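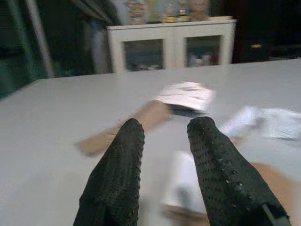 Figure 1. Open gripper lined up with a white card on the worktable.

Clearing a Table by Machine: Final Report, Household Tasks Project

1. Question

Our group wanted to know if a single arm with a two-finger gripper can clear a table of mixed light waste and paper well enough that a person would not have to finish the job. We picked this chore over folding or dishwashing because the objects are cheap and nothing gets broken when the arm misses.

2. Setup

The arm and control software were the department's Jemer unit, with the wrist camera it comes with. We trained the policy on 200 demonstrations recorded by group members using the hand controller. The fingers have a textured surface with small raised dots. We did not test smooth fingers, so we can't say how much the texture matters.

Objects were paper, card, tissue and pieces of cardboard. Before each trial one of us put them down by hand without a fixed layout. Overlaps were allowed. In Figure 1 the card is near one end of a long tan strip and a small dark object is partly under it, and there is a crumpled piece of paper or tissue off to the right. We called this kind of layout "stacked" and scored it separately from "spread" layouts, where nothing touched.

The arm had to pick up each object and drop it in a bin beside the table. A trial ended when the arm stopped by itself or after 7 minutes. We did 62 trials in total, all in the same room in February, mostly in the late afternoon.

3. Results

Spread layouts went fairly well. The arm cleared the table in most of these trials and was slow but steady. Crumpled tissue was the easiest object because the fingers can close on it from nearly any angle.

Flat card was the hardest. A sheet lying flush on a smooth table gives the fingertips no edge to get under. The policy learned to push a card toward the side of the table and grab it where it hung over, which we had done ourselves in some of the demonstrations. When another object was in the way, the push usually failed and the arm tried again from the same place. The longest run of repeats was 5 before the time limit.

In stacked layouts the arm often took two things at once. We counted this as a success if both went into the bin. Metwally, the other lab group working on this chore, counted it as a failure, so our numbers and theirs should not be compared directly.

Motion blur was a problem we did not plan for. When the wrist moved fast, the camera view of the table smeared sideways while the fingers stayed sharp. White paper on a white table is already low contrast. We slowed the approach speed for the second half of the trials and saw fewer missed grasps, but we changed the room lights in the same week and can't separate the two.

4. Can it do the chore?

Not yet, at the level we set. A person clears the same table in a few seconds. The arm also has no idea what should be kept. It would throw out a letter as readily as a used tissue, and sorting was outside our scope.

5. Next steps

Repeat the trials on a dark table mat. Fix the lights. Add demonstrations for card lying on top of other objects. If the Hurkska suction attachment arrives before the end of the term we will try it on flat sheets only.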